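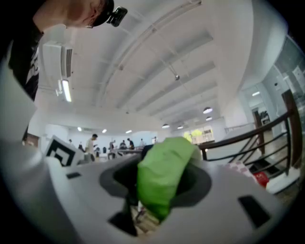

Leader abrasion bench, June entry

Home | Notebook | Rigs | Tackle | Contact
Search this notebook Go
June, by Marthinus Mnguni

Carried on with the fluorocarbon leader samples from Clasden. Same drum as last month, fresh 180-grit paper, spring balance re-zeroed before each pull. Room at 22 C when I started and a degree higher by 3 p.m.

Samples cut from the 90 lb spool, all from the outer wraps. Soaked overnight in salt water. Knot at both ends is the uni, wetted and drawn down slowly. Mean break on unrubbed line was 807 N by the load cell, well over label, as it was with the previous spool. Steyn line from the same label class has not been pulled yet.

Rubbed samples, drum at low speed, 1 kg hanging weight:
- 50 turns: surface dull, no flat visible under the loupe. Break at the knot.
- 100 turns: flat on one side. Break at the knot again.
- 159 turns: parted on the drum. Repeated with new paper and got within a few turns of it.

I don't trust the middle group. The paper had loaded up with plastic dust by the third sample and I did not change it. Those go in the sheet with a flag and get redone.

Crimps: two of the single-barrel sleeves slipped before the line broke. Both were closed with the old hand tool, the one with the worn jaw. Sleeves closed with the bench press held. Old tool is now in the drawer with tape on the handle. Please leave it there.

Circle hooks from the Hendthorpe box measured for gap. 3 were under the drawing by more than the tolerance, all from the same card. Kept the card. Wire diameter was fine on all of them.

Drum bearing has started to tick at the motor end. No effect on the load readings that I can find, but grease it before the next run. Spare is on the shelf marked Nollumside, behind the swivels.

Next:
- redo 100-turn group, new paper for every sample
- Steyn line, same soak
- check load cell against the dead weights
- order 180 grit, down to the last roll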